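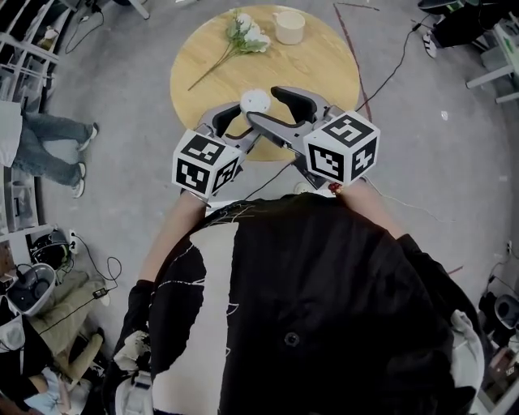 *At the round table.*

Iwona Rutkowska has been giving dictation to adults for most of her working life, and she knows how that sounds.

"It sounds like detention," she says. "People hear the word and they sit up straight and look for a pencil."

She runs the evening English courses at Drovivine, a language school over a shoe repair shop in Ukwood. There are 82 students this term. All of them, from the beginners to the man who reads legal contracts for pleasure, spend the first ten minutes of every class writing down what she says. Then they argue about it in pairs until they agree on a text, and only then do they get to see hers.

I asked why she starts there, when most schools would open with a chat about the weekend.

"I did the weekend for years. I can tell you that everybody was tired and did some cleaning." She moved to dictation after a listening test in which a strong group, people who read novels, fell apart over the sentence *I should have told him*. "They wrote 'I should of tall dim.' One of them asked me who Tall Dim was. It was a fair question. That is what I'd said."

The trouble, as she sees it, is that students learn words one at a time and then meet them in a crowd. Her passages are short and rather dull on purpose: a canceled dentist appointment, a neighbor's hedge, a lost receipt. She has written 300 of them, and they live in a ring binder with a broken ring. She reads each one three times at normal speed and refuses to slow down, whatever faces are made at her.

Deok-su Lim made the faces for two terms and now teaches the Thursday beginners himself. His view of the method took some time to improve.

"I thought she was mumbling," he says. "I told the office she was mumbling. Then I recorded my boss at work and he was much worse."

Lim has changed a few things. His students give the dictations as well as take them, and he keeps the passages to 6 lines. He doesn't collect the papers, either. Rutkowska does, and reads every one of them on the bus, looking for what she calls the good mistakes.

What makes a mistake good?

"If I read it out loud and it sounds right. 'A nice cold shower' and 'an ice-cold shower.' That student has ears. I only have to help with the rest."

She is less patient with the textbook the school bought in October, a 353-page course called *Ivard* with a listening track for every unit. The actors, she says, speak as if to a horse. Lim likes the pictures in it, and the two of them have agreed to stop discussing the matter in front of students.

Neither claims that dictation teaches anyone to hold a conversation. Rutkowska sends people to the Chae café for that, where there is a discussion table on Saturday mornings and the coffee is bad enough to talk about.

She hasn't gone along herself. "They would ask me to speak slower," she says.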